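About the Dollbridge Lab

Learning cloth handling from human hands

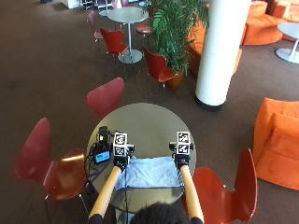 Recording with two handheld devices and marker cubes, light blue cloth on the table.

The Dollbridge Lab works on one problem: how a robot with two arms can learn to handle cloth. We are a small research group, and most of what we do concerns folding, flattening and turning over pieces of fabric that start out in no particular shape.

Cloth is hard for robots. A box has the same outline each time it is picked up, but a towel dropped twice on the same table lands two different ways. Programs written by hand tend to cover the few cases their authors thought of. Our approach is to collect a large number of short examples from people and train a control policy on them.

How we collect examples

Our early work used teleoperation, with a person steering two robot arms from a desk. The motions were slow, and operators got tired. We now record without a robot. The operator holds a device in each hand and does the task directly at a table. Each device carries a cube printed with black-and-white square markers. An overhead camera reads the markers and gives us the position and angle of each hand through the whole recording.

Operators wear gloves and plain sleeves so that the trained model pays less attention to skin and clothing. We record in ordinary furnished rooms as well as in the lab – a policy trained in front of one blank wall did poorly when we moved it.

Each recording covers one attempt. Failed attempts are kept and labeled, and we use them to train a separate model that predicts when a grasp is about to slip.

What we have found

Our current set, called Windberg, holds 884 recordings made in 6 rooms. We held back 236 of them for testing and trained on the rest. Two results have held up across repeated training runs.

The first is that variety of rooms mattered more than the number of recordings. A policy trained on a smaller share of the data drawn from every room did better than one trained on a larger share from a single room.

The second concerns the two hands. Training one model for both arms together worked better than training one for each arm and running them side by side. The gap was widest in tasks where one hand holds the fabric still while the other pulls.

There are limits. The marker cubes have to stay in view, so we lose tracking when an operator crosses hands or turns a device over. Thick fabrics such as bath mats are poorly covered. The policy still has trouble finding a corner that is tucked under the rest of the cloth, and that is the main subject of our work this year.

How we are set up

The lab has two teams. The Lahtinen team builds the handheld devices and maintains the tracking software. The learning team trains the models and runs the robot tests. Both share the same recording schedule, and everyone on staff takes a turn as an operator.

Working with us

We take on student projects twice a year, with applications due in June for the fall term. Projects last one term and usually deal with tracking, data labeling or robot testing. Experience with robots is helpful but not required. Research groups that would like to use the Windberg recordings can write to us through the contact page – please say which tasks you plan to work on and whether you need the failed attempts as well.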